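The day Keda wouldn't stop when I told it to

So this was supposed to be a post about battery life. I had a whole draft going, with a chart and everything, and then Keda ignored the stop button on a big open plaza and I haven't thought about batteries since.

If you're new here, Keda is my four-wheeled outdoor robot. It runs on a Hedholm drive base with a Lomel radio stop, the kind with the fat red button you wear on a lanyard. I've been taking it out on pavement since May and it had been boringly good. I liked boring!

The plan was simple. Drive out across the slabs along the middle seam, turn near the far end, come back, repeat until the pack got low. I was walking a little way behind with the button around my neck, feeling pretty smug. On run 15 I decided Keda was drifting more than I liked, so I pressed stop.

It kept rolling.

I pressed again. Still rolling, at the same happy walking pace, like I'd asked it nicely to carry on. I'd love to say I stayed calm, but I jogged after it mashing the button with both thumbs, and on the third press (I know it was three, the log told me later) the brakes came on and it sat down hard. It didn't hit anything. It didn't even get close, but that was luck and a lot of empty concrete, and I don't want to depend on either one.

I went home and pulled the log, all 2168 lines of it, and made coffee. The part that matters is at line 628. The radio receiver dropped off, and the drive controller noticed, and what it did with that information was... hold the last speed command. The receiver was supposed to send a steady "I'm alive" signal, and when that goes quiet the wheels should stop all by themselves. I had turned that timeout off on the bench weeks earlier. It kept tripping while I was tuning the steering and it was driving me nuts. I never turned it back on. There was even a note to myself in the config file saying to put it back. Ugh.

The reason the radio dropped is dumber. The receiver's power plug had worked itself partway out, and every joint in the pavement gave it another little jiggle. When I wiggled the plug on the bench I could make the status light blink on and off as much as I wanted.

A few views from Keda out on the plaza, with the white corners of its front end just poking in at the bottom:

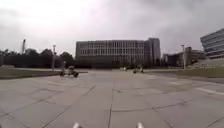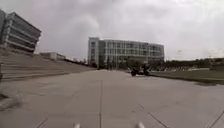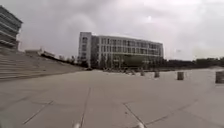

What I changed

The timeout is back on and I moved it out of the config file completely, so I can't switch it off from the couch. If the receiver goes quiet, the motors lose power. I tested it with the wheels up on blocks by yanking the plug while it was running, and then I did it again and again until I believed it.

The plug now has a locking connector from Antoniadis, plus a zip tie, plus a dab of hot glue that I'm going to regret the next time I need to get in there.

I also do a stop test before the first run of every outing now, and another one after every battery swap. Button, wheels stop, okay, go. It takes almost no time and I feel a bit silly that I wasn't doing it from the start. If you've got one of these bases, go look at your timeout setting before you drive it again. Please!

Still to do: a second stop that doesn't share a power lead with the first one, and a beeper for when the radio drops. The battery post is coming, I promise, once I rerun the numbers.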